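I've been keeping recipe notes since my first flat, mostly on the backs of envelopes, and this repo is what happened when I typed them all up. It's one big CSV called `grundari.csv` (Grundari was the name of the café where I washed up as a student, and I never came up with anything better). There are 2,945 rows in there, one per ingredient line, so a soup with nine things in it takes up nine rows.

## What's in each row

- `dish` – whatever I called it at the time, so expect "good lentils" and also "good lentils again"
- `ingredient` – lower case, singular, British names (aubergine, courgette, coriander)
- `amount` and `unit` – split apart, after a very long evening with a regex
- `source` – me, a friend, or a cookbook I no longer own
- `notes` – free text, a bit of a jungle, sorry!

Blank amounts mean I never measured it. Please don't fill them with zero, I did that once and my bread had no salt in it for a month.

## Units

This is the part I get asked about most. I cook by weight when I'm baking and by handful the rest of the time, so you'll find `g`, `ml`, `tsp`, `tbsp`, `handful` and, in 71 rows, `bowl`. I've left `bowl` alone. It's a real unit in my kitchen and I know what I mean by it, but if you're doing any sums you'll want to drop those rows or pick your own number.

Styliani Dimitriou sent me a whole batch of her aunt's recipes in August, all in water glasses, and I turned those into millilitres using the glass she lent me. They're marked `worach` in the source column, after the street the aunt lived on. If a figure in there looks daft, blame my pouring.

Mixing order isn't recorded anywhere. Most of these dishes start with one big steel bowl on the worktop and everything going in as I find it, and I couldn't think of a tidy way to put that in a column. 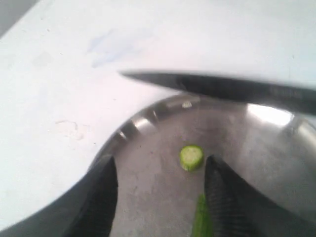

## Using it

Any spreadsheet will open it. If the accents come out as rubbish, tell the program it's UTF-8. There's also `margaritis.py`, a little script that scales a dish up or down:

```
python margaritis.py "good lentils" --serves 6
```

It assumes every recipe feeds 2 unless the notes say otherwise. It'll happily give you 4.5 eggs, so use your head with that one.

## Known muddles

- "Stock" might be a cube or the proper stuff, I didn't write it down
- Oven temperatures are Celsius, fan, apart from Arne Ostermann's cakes, where he uses a gas mark and won't budge
- Some puddings are in twice with different sugar

Fixes are very welcome! Open an issue with the dish name and the row number, and I'll usually get to it after tea.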